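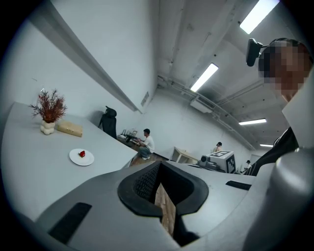
Screening Tests and Where to Draw the Line
Notes for session 5, Introduction to Public Health Laboratory Practice
Posted 26 March 2020

Hi everyone. These are the notes to go with the session on cutoffs. They're longer than usual, since a lot of you asked me to write out the arithmetic in full, and I've put in a few things I'd normally just say out loud. Grab a calculator (your phone is fine) and work along with me. If your number doesn't match mine, email me before you decide you're wrong. I've made typos in these notes before and I'm sure I'll do it again.

1. Screening and diagnosis are two different jobs

You all know this already in a general way, but it gets slippery as soon as there are numbers on the page, so let me be annoying about it. A diagnostic test is run on a person we already have a reason to worry about. A screening test is run on a whole group of people, most of whom feel fine and are fine. What comes out of a screening test is a shorter list of people who should have a second, better test.

So when I say "screen positive" in this course I mean "on the shorter list." Please don't write "diagnosed by screening" in your assignments. I will circle it. In green, if that's the pen I have.

The second test is usually slower, more expensive, or more unpleasant, and sometimes all of those. For our example it can mean a biopsy, in a small child. Keep that in your head when we get to false positives, because on paper they look very harmless.

2. The example we'll use all term

I'm going to use a school-entry program for celiac disease. Let's call the district Skandotel. The lab runs one blood antibody test, the Justari assay, which gives a result in arbitrary units. Higher number, more antibody. The lab has picked a cutoff, and anyone at or above it gets a referral to the children's clinic.

In one year the program tested 2,000 children, and this is how it went:

Screen positive: 160
Of those, confirmed to have the disease: 12
Screen negative: 1,840
Of those, later found to have the disease: 3

That makes 15 children with the disease altogether. A real program would have trouble being so sure of that last number, by the way. The children you miss are hard to find, for the simple reason that you told their parents everything looked okay. Some turn up years later, some move away, some turn up at a different hospital that doesn't report back to you. For our purposes we know everything. Enjoy it while it lasts!

3. The four numbers

Sensitivity. Start with the children who have the disease and ask how many the test picked up. 12 out of 15, so 80 percent.

Specificity. Start with the children who don't have it and ask how many the test left alone. There are 1,985 of them. We flagged 148 by mistake (160 minus 12), so we left 1,837 alone. 1,837 divided by 1,985 is 92.5 percent.

Positive predictive value, or PPV. Now start with the children on the shorter list and ask how many really have the disease. 12 out of 160, so 7.5 percent.

Negative predictive value, or NPV. Start with the children we sent home. 1,837 out of 1,840, so 99.8 percent.

Look at which group you start from each time. Nearly every mistake I see on the exam comes from starting with the wrong group, and the fix is boring: draw the two-by-two table, fill in all the boxes, write the totals in the margins, and only then divide anything. I still draw it myself. I drew it for these notes on the back of a parking receipt.

People are often shocked by that 7.5 percent. A parent who gets the phone call will very likely hear "your child has celiac disease," and for most of the families on that list it isn't true. What you tell them on the phone matters a great deal, and we'll spend a whole session on it in September when the communication module starts.

4. Why you can't just pick a better cutoff

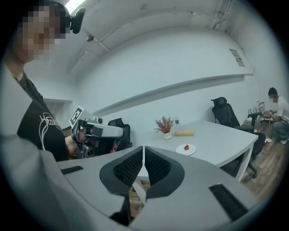 Every cutoff question comes down to how much the results from healthy people overlap with the results from sick people. If you plot both groups along the same line of antibody units, you get two humps, one low and one high. On a lovely day the humps don't touch and you can put the cutoff anywhere in the empty stretch between them. Picture the two black gripper fingers with their tips nearly touching: there's a narrow gap, and as long as there's a gap, your cutoff can sit in it and make no errors at all. Now slide the two tips past each other in your mind, so one lies over the other for a little way. There's no gap left to aim for, and wherever you put the cutoff, it lands on somebody. That's the situation in most labs on most days, and it's the situation with our Justari results.

So let's move the cutoff and see who it lands on. First we raise it by five units. Fewer children get flagged, 40 in total, and 9 of them have the disease. Sensitivity drops to 60 percent (9 out of 15). PPV climbs to 22.5 percent (9 out of 40). The clinic is delighted, the phones are quiet, and six children with the disease have been sent home.

Now we go the other way and lower it by five units from where we started. We flag 350 children and 14 of them have the disease. Sensitivity is up to 93 percent, PPV is down to 4 percent, and 336 healthy children are going in for follow-up. We still missed one.

Same blood, same assay, same children. All we did was move a line. I want you to be able to say in plain words what got traded for what each time, because that's the conversation you'll be having with a clinic director who would like both numbers to be high. (You'd like that too. So would I.)

5. Prevalence, or why Tulmont looks so much better

Suppose the same assay, with the original cutoff, is used at the Tulmont referral clinic. The children there have stomach pain, poor growth, or a parent with the disease, so they're a very different crowd. Let's say 15 percent of them have it, and they also test 2,000 children so we can compare.

With disease: 300. Flagged at 80 percent sensitivity: 240.
Without disease: 1,700. Flagged by mistake at the same rate as in Skandotel: 127.
Total flagged: 367.
PPV: 240 out of 367, so 65 percent.

The assay didn't improve on the drive over to Tulmont! Sensitivity and specificity were held the same. The only thing that changed was how common the disease was among the people being tested, and PPV went from 7.5 percent to 65.

I'm cheating slightly. In real life sensitivity and specificity can shift between settings too, because children with symptoms may have stronger results than children whose disease is only just starting. We'll call that spectrum effect, and it's in the optional reading. For the exam, hold them steady unless I tell you otherwise.

When you read a sales brochure, then, find out who was tested. If the study was done in a referral clinic and you're running a school program, the PPV on the front page is somebody else's PPV.

6. Gray zones and repeat testing

Some labs don't use a single line. They use two, and results in between go in a gray zone and get repeated. I like this, with one warning: decide what you'll do with the repeat before you see it. If the first result is a bit over and the second is a bit under, which one counts? Do you average them? Do you run a third? Any of those can be defended, but it has to be in the written procedure, and it has to be the same for every sample. Picking the result you like best is a habit that sneaks up on perfectly nice people late in the afternoon.

A repeat on the same tube also only helps with certain kinds of error. If somebody's pipette was off, the repeat will probably catch it. If the tube has the wrong child's name on it, you'll get a beautiful repeat on the wrong child. Labeling is session 6, and yes, there will be stories.

One more option is a second-tier test, a different and more specific assay run on the flagged samples before anyone picks up the phone. The Huet panel in your lab manual is set up this way. It cuts down the false positives without making you raise the first cutoff, but it adds cost and it adds waiting time, so for a disease where days matter you have to think hard about it. Celiac disease is forgiving in that respect. Some others aren't.

7. To do before next time

Work out the specificity for the raised cutoff and for the lowered cutoff in section 4. I left them out on purpose. Draw the tables and hand those in as well, not just the answers.

Then take the second-tier idea and try it on the original Skandotel numbers. Say the second test keeps all 12 of the true cases and removes three quarters of the 148 false positives. What's the new PPV? Has the sensitivity of the whole program changed? (Think about those three children on the other list before you answer.)

Last, write a short paragraph to a parent whose child screened positive at the original cutoff. No percentages allowed. Half a page at most, everyday words, and read it out loud to someone who isn't in this course before you turn it in.

Tables can be handwritten as long as I can read them. Upload everything as one file, please, because last time I got a separate file for every box.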